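Whitfield Fiddle and Song Weekend Returns to Zerkelstead in April

ZERKELSTEAD – The Whitfield Fiddle and Song Weekend will be back at the Zerkelstead fairgrounds this April with two stages and an evening dance in the main barn. Last year's event drew 1,646 ticket holders.

Singer and banjo player Hortensia Ocampo will open the main stage with a 90-minute set of border ballads and new songs. The string band Cutano plays after her, and Restura, a twin-fiddle duo, closes the night. The smaller stage is set aside for school groups and first-time performers.

"I learned most of my tunes from people sitting in a parking lot," Ocampo said. "I plan to be out there again after my set."

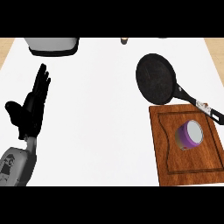

Campsites open at 2 p.m. on the first day. Tents and small trailers are welcome, but there are no electric hookups in the lower field. Children under 12 get in free with an adult. Tickets are on sale at the fairgrounds office and at the gate.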